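Keeping a Glass Table Clean: Project Report

Intro to Home Care and Materials, May
Supervisor: Gert Joubert

My project was about glass tables, which sounds boring, and I thought so too until I'd been at it for a few weeks. My aunt has one and my whole childhood was "don't put your hands on it!" so I guess I had a score to settle.

The plan was simple. Wipe the glass with a bunched-up cloth, look at it from directly overhead and from low down near the rim, and write down where the smears are. I did 7 rounds of this. I also wanted to know what happens with the stuff that lives on the table (trays, plates and so on), so part of my notes is about moving things and part is just about wiping.

Glass table, seen from overhead:

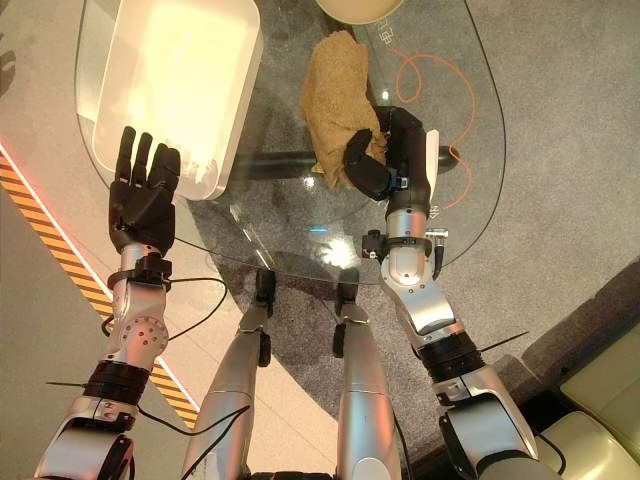
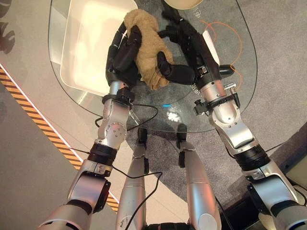
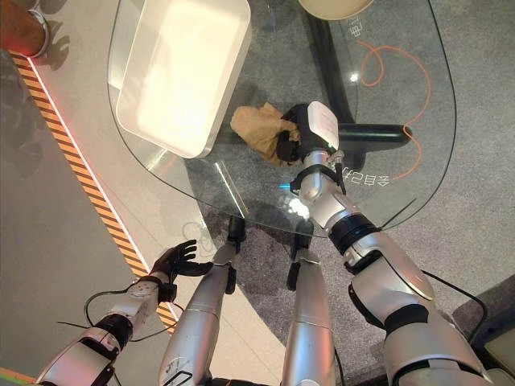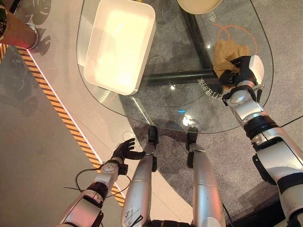
OK, so, results. The overhead look was way less useful than I expected, at least with bright lights on. The glare hides everything. Getting down low and looking across the glass worked so much better, and I ended up redoing my first three rounds that way (there went an afternoon).

Bunching the cloth was my second mistake. It feels natural, you just grab it and go, but the folds skip over the glass and leave stripes. Folding it flat into a pad gave me cleaner glass in five of the rounds. The other two were a tie. I used Stivlow spray for everything so I wouldn't be comparing two things at once.

The rim is the worst part, by far! I marked 83 smears over the whole project and most of them were along the curved edge, where people lean and grab. Gert Joubert suggested doing the rim first and then working in toward the middle, and I've kept doing it that way.

Things I'd change: I should have cleared everything off every single time. I got lazy and wiped around the tray twice, and then I had to cross those spots out of my notes. I'd also like to try a thinner cloth next time, and maybe borrow my aunt's table, if she lets me touch it.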